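The Brornex counter was at the back of the store, past the perfume, and Adebayo Ojo had worked it since December. He sold lipstick mostly. People came for foundation, had a look at the price, and left with a lipstick.

He kept the testers in shade order, palest on the left. Each morning he wiped the bullets with alcohol, cut off anything soft with a plastic spatula, and put the caps back on. Then he did his own hand, four or five stripes from the wrist to the first knuckle, so that he had something to show before anyone asked.

The woman came in just after opening. She had a handbag under one arm and a tube wrapped in a paper napkin. She unwrapped it on the glass and pushed it toward him.

"I want this one," she said.

He turned it over. The sticker on the base was worn but he could read it. 851, Firkavik.

"They stopped making it," he said.

"I know they stopped making it. I want you to find me the same thing."

He twisted it up. There was almost nothing left, a flat red-brown disk level with the metal. She had been getting at it with a brush, he could see the groove. He asked if he could take a little and she nodded, so he used the corner of the spatula and put a smear on a clean patch of his hand.

It was a brick color. On the skin it went warmer than it looked in the tube, and when he rubbed the edge it left a stain with some orange in it. The finish was satin. He smelled it, which he always did with old ones, and it smelled of vanilla and a bit of crayon.

"How old is this?" he said.

"Old. Don't tell me to throw it out."

He didn't. He pulled 137 first, because it was the one the company listed as the replacement. He put it next to the smear and they both looked. It was pinker by a good deal.

"No," she said.

"No," he said. "They always say that one."

He tried two from the matte line, and they were close in the tube and wrong on the hand. He tried a liner under a gloss. She watched with her elbows on the glass and didn't hurry him. A girl from the Coltano counter walked over to borrow cotton pads, looked at his hand, said it was a nice color, and left again. 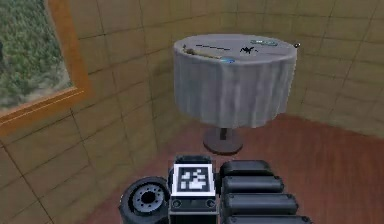 Try it over brown, the woman said, her sister used to wear it over brown pencil and it never looked the same on the two of them. She said it as though it had only just come back to her.

He took a brown pencil from the drawer, drew a short line, and filled it in. Then he went over it with Adeyemi, a sheer tomato red that hardly sold because it looked so loud in the case. He blotted it with a tissue and held his hand under the lamp.

"Move it over," she said. He moved it next to the old smear.

It was close. The new one was a shade deeper at the edges, where the pencil showed through. In the middle he would have had trouble telling them apart.

"Can you put it on me?"

He cleaned her mouth with a wipe and waited for it to dry. He sharpened the pencil and drew the top lip first, from the center out, then the bottom. She kept very still. Her lips had fine lines going up from them and he worked the pencil in short strokes so it wouldn't travel. Then the red, with a brush, thin. He gave her a tissue and she pressed on it, and he put on a second coat.

She took the mirror by its handle and looked for a long while.

"It's her color," she said. "It was never mine. I only had the tube."

He didn't know what to say to that, so he wrote the two shade names on a card, with the order they went on in, pencil and then lipstick. He rang them up. With her loyalty card it came to 20 dollars off – she had been saving the points for something, she said, and this would do.

"Do you want me to throw out the old one?" he asked, and then remembered. "Sorry."

"You were told," she said. She wrapped it up in the napkin again and put it in the handbag, in the inside pocket, and zipped the pocket shut. The new ones she dropped in loose.

After she had gone he left his hand the way it was. At lunch he washed the other one and ate his sandwich with that. By four o'clock the stripe from 137 had worn off completely and so had the mattes. The old smear was still there, mostly orange now, and the one beside it had faded to brown.

He got out the order sheet and put down for two more of the Adeyemi.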